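4.3 Teaching the drive insertion task

This section explains how to teach the Cluvavora cell to place a hard drive into a desktop tower. Please complete section 4.2 (gripper calibration) before you begin. The Flonix controller must have firmware from January or later. The older firmware accepts the program but ignores the force limit in step 6.

You will need:
the tower to be used as reference unit
one drive, already mounted in its plastic carrier
the printed fixture for your tower model
the teach pendant

CAUTION: Use a reference drive that contains no data. During teaching the drive may receive small shocks.

1. Disconnect the tower from the mains and wait one minute. Remove the side panel and put it away from the work table.

2. Lay the tower on its side on the slatted table, with the opening facing up. Push it against the two stops and tighten the clamps by hand.

3. Bind any cable that crosses the drive area. A cable which lies only a little over the bay entrance is enough to stop the program with error 127 (contact before target).

Note: Error 127 is also shown when the carrier is turned the wrong way. Check the cables first, then the carrier.

4. On the pendant, choose Tasks, then Insert, then Drive with carrier. Enter the name of the tower model. If the model is in the list, the cell loads the fixture position by itself and you can go to step 6.

5. If the model is not in the list, touch the fixture at its 2 reference points with the probe tip and press Store after each one. The pendant shows the distance between the stored points. When it differs from the value printed on the fixture sheet, repeat the step. Do not correct the value by typing.

6. Set the insertion force limit. The factory value is low and suits most carriers. Raise it only in small steps, and test after each change.

7. Close the gripper on the sides of the carrier, not on the drive. Guide the arm by hand until the carrier is above the bay, then lower it slowly until the first part has entered the rails. Press Mark Entry.

With the arm at this point the gripper is low inside the tower, and there is less space for your hands than one expects. Hold the arm at the joint above the gripper and keep your fingers outside the case.

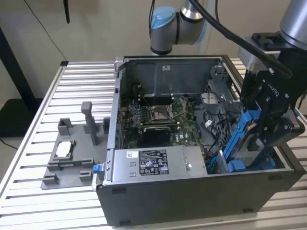

On the question of where to press Mark Entry, Gholamreza Parsa wrote to us that he had better results by waiting a little longer than the manual told him. At his site they first marked the entry as soon as the carrier touched the rails, and the arm then came in slightly tilted on every third or fourth tower. After they let the carrier go in by the width of a finger before marking, the tilt was gone, and he asks that the manual should say so. He adds that the pendant is hard to read from the left side of the table.

We have tried this with our own towers and agree. Let the carrier enter by the width of a finger, then press Mark Entry. The text of step 7 will be changed in the next edition. For the pendant, a swivel holder can be ordered from Rashti under part number 374.

8. Continue to guide the carrier down until it clicks. Press Mark End. Open the gripper and lift the arm straight up. If you lift it to one side, the fingers can catch the drive cage.

9. Choose Replay Slow. Keep one hand near the stop button during the first replay. The arm repeats the full movement at low speed and writes the highest measured force on the screen.

10. Take out the drive by hand and replay two more times. If all replays end with the message Seated, choose Save Task.

CAUTION: The message Seated tells only that the end position and the force are inside the limits. It does not test the electrical connection. Always start one tower from each batch before you release the batch.

Changing to another tower

A saved task can be copied to a similar model, but the entry point must always be taught again. The fixture must be changed also, even when the old one seems to fit.

Service interval

Clean the finger pads after some 700 insertions, or sooner if carriers begin to slip. Use a dry cloth. Alcohol makes the pads hard. New pads are included in the Zasero care contract; customers without the contract can order them in pairs.

Section last changed 2/21/24

4.4 Teaching the drive removal task

Removal uses the same entry point as insertion, in the opposite direction. Load the saved insertion task and choose Reverse. The release latch of the carrier is not handled by Reverse and has to be taught separately, as follows.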